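Grevulier: a laundry loading planner for two-armed robots

README, November 2025

Hello, and thanks for stopping by. Grevulier is the planning layer we use to get clothes out of a basket and into a front-loading washing machine with a pair of parallel grippers. It doesn't do perception (that lives in Rernari, our segmentation package) and it doesn't talk to motors (that's Varnevero, which you'll need to have running first). What it does is sit between the two and decide which piece of cloth to go for, which arm should take it, and what path to follow on the way to the drum.

We started writing it in June after getting tired of hand-tuned scripts that fell apart whenever the basket moved a few inches. It's still young software, so please be patient with it - and with us.

Getting started

Install Rernari and Varnevero, then clone this repository and run the setup script in the tools folder. Copy default.yaml to site.yaml and put your own camera calibration in there. The planner reads site.yaml at startup and will complain, fairly politely, if anything is missing.

A typical start has the basket between the robot and the washer, the two grippers on either side of it, and the garments lying however they happened to land. The planner takes the head camera view as its main input. 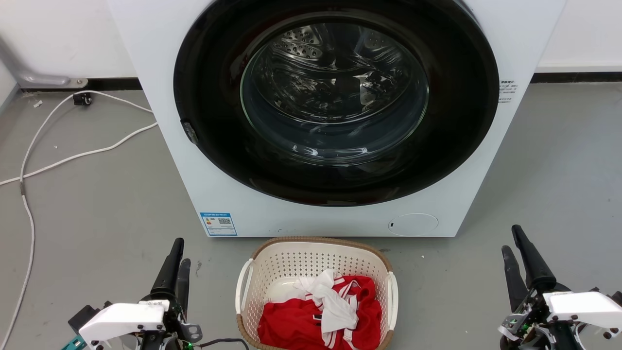

Guerra wrote in to ask whether the planner could pick the top layer first, even when the item underneath offers a bigger and easier grasp, since pulling the lower one tends to drag everything along with it. We liked that idea so much that it's now the default. Set layer_order to "area" if you want the old behavior back.

What's in the repository

The logs folder holds 132 recorded planning runs, 76 of them with grasp points corrected by hand. Each run has the head camera stream, the joint states for both arms and the planner's own scoring of every candidate grasp. There are six config presets, and two of them are meant for slow arms.

Known problems

Cloth draped over other cloth sometimes gets merged into a single segment. Raising edge_weight helps a bit, though push it too far and stripes on a shirt start turning into separate garments. Glare on the door glass can also throw off the drum pose estimate - we usually mask the glass and fit to the door ring instead.

Cables on the floor aren't modeled at all. If your base moves, add keep-out zones by hand in site.yaml.

Bug reports are very welcome, and please attach the planner log along with your site.yaml.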